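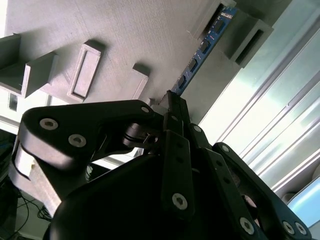 Remedios Macaraeg wrote to us after the last call to say that the hardest part of fitting memory is knowing how hard to push, and that a written guide can't teach it. We agree with her, and it is part of why the bench assembly work at Keneo is taught in person, over several weeks, with parts you are allowed to wear out.

Keneo is looking for participants for its next bench assembly intake. The places are paid. You do not need a trade background or any computer qualification.

What the work is

You will fit and remove memory modules, cards and connectors on grey fixture panels. The panels stand in for the inside of a computer. They carry slots, brackets, clamp blocks and shallow sockets, and each type of part has its own place. The memory modules go in on edge. You line up the module with its slot, seat it, check it, take it out and start again.

It is repetitive work and we would like people to know that before they apply. A usual shift is made up of short blocks at the bench with breaks between them. You will keep a log sheet of what you fitted, what went in crooked and what you had to redo. The log sheets matter as much as the fitting. We use them to decide which slots need reshaping and which instructions need rewriting, so a sheet that says everything went well when it didn't is no use to us.

Some of the time will go on looking after the panels. Brackets wear and get swapped. Dust gets into slots and has to be cleaned out with a soft brush. Trevor Bainbridge runs the bench and will show you how he wants this done.

Who we are looking for

You should be able to:

work with small parts for up to 2 hours at a stretch, with breaks
handle circuit boards by the edges and keep your fingers off the contacts
follow a written order of steps, and say so when a step is wrong
fill in a paper log in clear handwriting
wear a wrist strap at the bench

Glasses and magnifiers are fine. Left-handed people are very welcome — our instructions were written by right-handed people and it shows. If you need a different chair, bench height or light, tell us in your application and we will set it up before your first shift.

People who have done sewing, jewellery repair, model building or fishing tackle have done well at this. So have people who had never done anything like it.

Hours and pay

The program runs for 5 weeks, starting in September. Each participant works 2 shifts a week. The rate is $323 a week before tax, paid fortnightly into your bank account. The introduction session is paid as well, at the same hourly rate. If you have to miss a shift, ring the bench and we will try to find you another. We can't pay for shifts that aren't worked.

Parking is free behind the building. Tea, coffee and a fridge are provided. Bring your own lunch.

Where

Keneo, Unit 5, 668 Mangubat Road. The workshop is on the ground floor and there are no steps from the car park. The front door sticks in wet weather, so give it a shove or use the side entrance next to Atness.

How to apply

Send a letter or email of one page or less to Nokuthula Ntuli at the address above. Please include:

your name and a daytime phone number
the days you can't work
any fine handwork you have done, paid or unpaid
anything you need changed at the bench

You don't have to send a résumé. If you would sooner apply by phone, ring the front desk and ask for Nokuthula, and she will take down your details.

We will ask everyone on the short list to come in for a try-out. You will be given a panel, a tray of modules and a page of steps. We are not timing you. Trevor and Rogelio Rivera will be in the room and you can ask them questions at any point.

If you took part in the earlier Fovura intake you may apply again. Mention it in your letter so that we can put you on a different panel.

Posted May 18, 2019. Applications stay open until all the places are filled.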